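Right, soup thread, as promised to Conceição Ramalho, who has been asking me since September -- sorry, my love!

My gran's leek and potato feeds 4, or 2 if one of them is my brother. Sweat the leeks slowly, lid on, for far longer than you think you can bear.

Then the potatoes, then stock just to cover. No cream until the very end, and only if it's been a miserable sort of day.

Saucepan and glass lid:

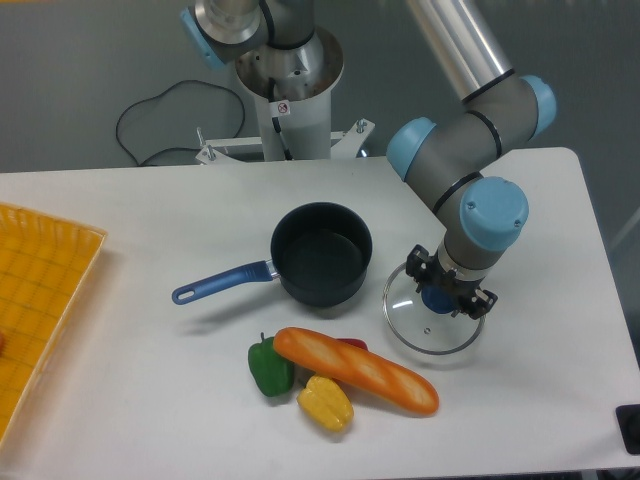
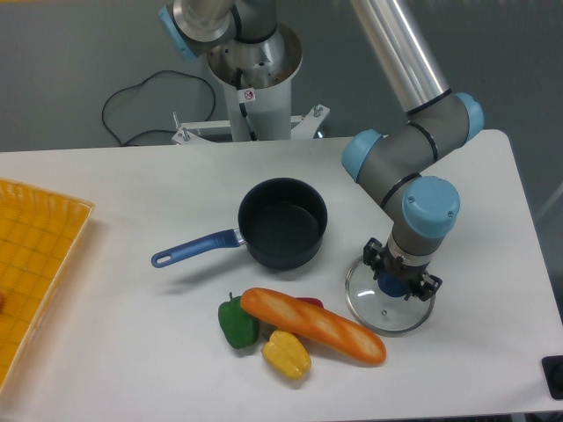
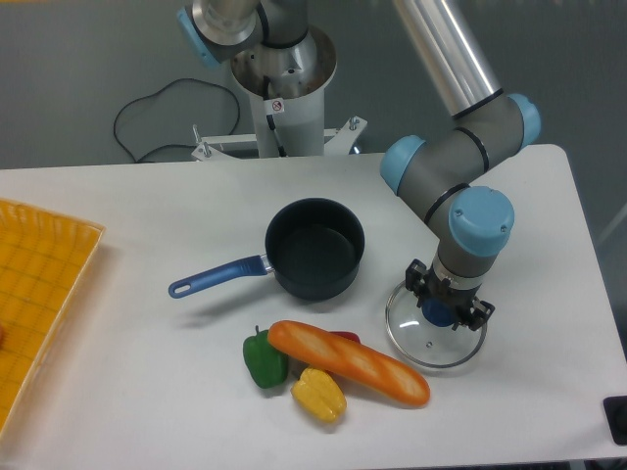 Oh, and save the green tops! Gran simmered them with the peelings for the next lot of stock -- I still do, and the whole house smells of her kitchen in Ollon.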